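Ticket: white tees coming out of wash with dark marks near collar
Opened by: Nigel Holroyd
Site: Werdale guest house, laundry
Status: open
Opened November 17, 2022

Problem
Whites from the Bellier washer have small dark specks. Mostly T-shirts, mostly up by the neck. Sheets fine as far as I can tell. Staff tees and guest stuff both.

Tried so far
- Ran empty hot cycle w/ cleaner. No change.
- Wiped door gasket. Gray gunk in the fold, got most of it.
- Switched detergent, old one was clumping in the drawer.
- Checked pockets. One pen, wrong color.

Update, Nigel
Did a load of only whites, 100 percent cotton. Still got specks on 2 shirts. Rewashed by hand in the sink with dish soap, one came clean, other didnt. So maybe two diferent things going on.

Reply, Villads Mogensen
Could be the dryer. Had the same thing at Nondthorpe, drum seal was shedding black bits and they got pressed in by the heat. Can you line dry a few and compare? Also look at every shirt BEFORE it goes in. Lay it flat, pull the creases out, check collar front and back. Too easy to miss a mark in a fold.

Update, Nigel
OK will do. No table up here big enough so checking on the bed, bamboo mat gives a good flat surface and white shows up well against the brown. Pull corner to corner, look at the neck first, then hem.
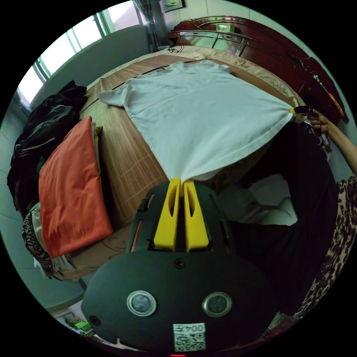 Line dried 3, dried the rest as usual. Line dried ones clean. Of the others one has a new speck, left shoulder. Leaning dryer but not a big enough test imo.

Reply, Villads
Agree. Run a damp white rag around the drum seal, cold, power off. If it comes away black thats your answer. Seal kit is a Bạch part, I can order from here. Dont use bleach on the marked ones yet, if its rubber it wont help. Try rubbing alcohol on the inside of a hem first.

Update, Nigel
Rag is black on the lower half of the seal. Pls order. Dryer off for whites til it gets here, darks and towels still going through. Alcohol took one mark down almost completly, will do the rest tonite.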